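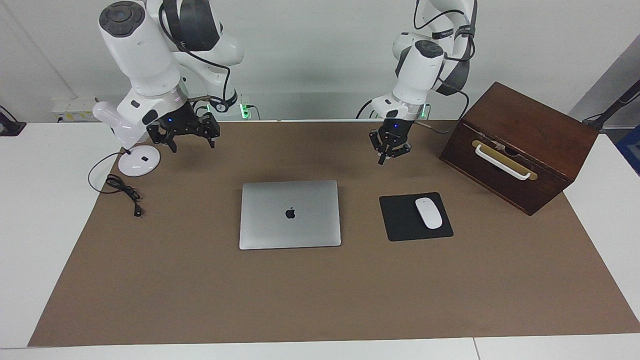

Laptop closed, mouse on its pad, and a dark wooden box beside the day's work.

The woman who writes the words under the film

4 min read

When I asked the subtitler for an interview, she answered with one condition. I could write everything she told me, but I should leave out her name. "In my profession this is normal," she wrote. "In most films I am also without a name."

She has translated films and series into English for 21 years, from Swedish and Danish, and sometimes from German when the customer is in trouble. We met in Ikberg, where she has lived since her studies. I came at the end of a morning in February, and she had just delivered the last episode of a crime series to the streaming service Wekeo. She wished to eat soup first and speak after. So we ate soup, and I learned that she doesn't watch crime series in her free time.

I began with the question which I think many viewers have. Why do the subtitles not say what the actors say?

She has heard this question very often and she was patient with it. "Because you can listen faster than you can read," she said. "An actor who is angry can say thirty words in the time when you can read ten. Then I must choose the ten. If I give you all thirty, you will read the whole evening and you will not see one face."

The rule in her work is a reading speed, and it is counted in characters per second. When she started, the customers asked for 12. Now most of them accept 18, and for some she must argue to stay under it. She is not happy about this change. The customers say that the public has become quicker, and she believes it is partly true for young people, who have subtitles on all the time, even in their own language. But she thinks about her father, who reads slowly and loves films. "I make the text for him," she said. "If he can follow, then the others can follow."

I asked what she takes away first. Names, she told me. In a Swedish family drama, people say each other's names more often than one would believe, and the viewer already knows who they are. After the names go the small words, such as "well" and "you see." Then the greetings, if the person is clearly waving a hand. She never takes away a "no," even when the actor shakes the head at the same time. She once took away a "no" in a courtroom film and a viewer wrote a long letter to the distributor. The viewer was right, she said, and she still has the letter.

The most difficult thing is not the speed, in her opinion. It is jokes, and after jokes it is food. A joke can often be replaced with another joke of the same size. A food can't be replaced, for it is standing on the table in front of everybody. She told me about a Danish comedy where the whole family discusses a certain open sandwich, and one uncle insults another uncle by saying he puts the toppings in the wrong order. In English there is no feeling connected to this order. She worked on the scene for two days. In the end the uncle said "Were you raised in a barn?" and she is not proud of it, but people laughed in the cinema, and she was sitting there and could hear it.

"And swearing?" I asked.

She put down her cup. Swearing is stronger when it is written, she explained. The same word which passes by the ear in half a second is standing on the screen in white letters for two seconds or three. So she makes it a little milder than in the sound. In Danish, people swear by the devil, and in English this becomes either too religious or too weak. She has a list for this. The list has grown for many years, and younger colleagues ask to borrow it.

Much of her week is not translation at all. She must decide when the text comes in and when it goes out. A subtitle should not stay over a cut if it can be avoided, for the eye believes it is a new one and begins to read again. She sets the times by hand in a program called Bavex, which she learned in her second year and has never wanted to leave. It has an ugly gray window and the keys are where her fingers expect them. The newer tools suggest the times by themselves, and she has tried three of them. She found that she spent the afternoon on moving the suggestions a few frames back. A colleague has the opposite experience and works much faster now. She told me both things so that I would write both things.

We spoke also about money, which she did not mind. The payment is counted per minute of film. This means that a silent western pays the same as a comedy where four people speak at once. When she was new, an older translator gave her the advice to take every nature film she could get. It was good advice then. Today the nature films are given out in large packages, and the price is so low that she says no. Two years ago she said no to Wekeo also, for a period of five months. They came back with a better price for drama, but not for the documentaries. She would like that more translators told each other what they are paid. In her circle they have started to do so, in a shared document, and she finds that the conversations have become less embarrassed.

The best work she has done, she thinks, was for the small distributor Annamalai, which bought the rights to an old Swedish film about two sisters who run a ferry. There was almost no dialogue. The sisters speak a dialect, and when they are angry with each other they begin to speak very correct Swedish, like in school. It took her a long time to hear this. In the English text she let them use short forms when they are friends, "don't" and "I'll," and in the quarrels she wrote out everything in full. I asked if any viewer had noticed it.

"One," she said. "A woman came to me after the screening and asked why the sisters become so polite. I was happy for the whole week."

I wanted to know if she can still see a film with subtitles for pleasure. She can, if the language is far from those she knows. With Korean films she is a normal person. With Norwegian films it is impossible, and her husband has asked her not to speak during them. She corrects them quietly in her head, and sometimes she finds a solution there which is better than her own, and then she writes it down.

Before I went, I asked what she would say to a person who wants to begin now. She thought about it while she washed the bowls. First, learn your own language, she said. Everyone comes to her and says how good they are in Danish. She asks them to say the same sentence in English in five ways, each one shorter than the last, and many of them stop at three.

She had a new file to start at two o'clock, a film about a school choir with many songs in it. Songs are paid the same as speech. She had not decided yet if she should make them rhyme.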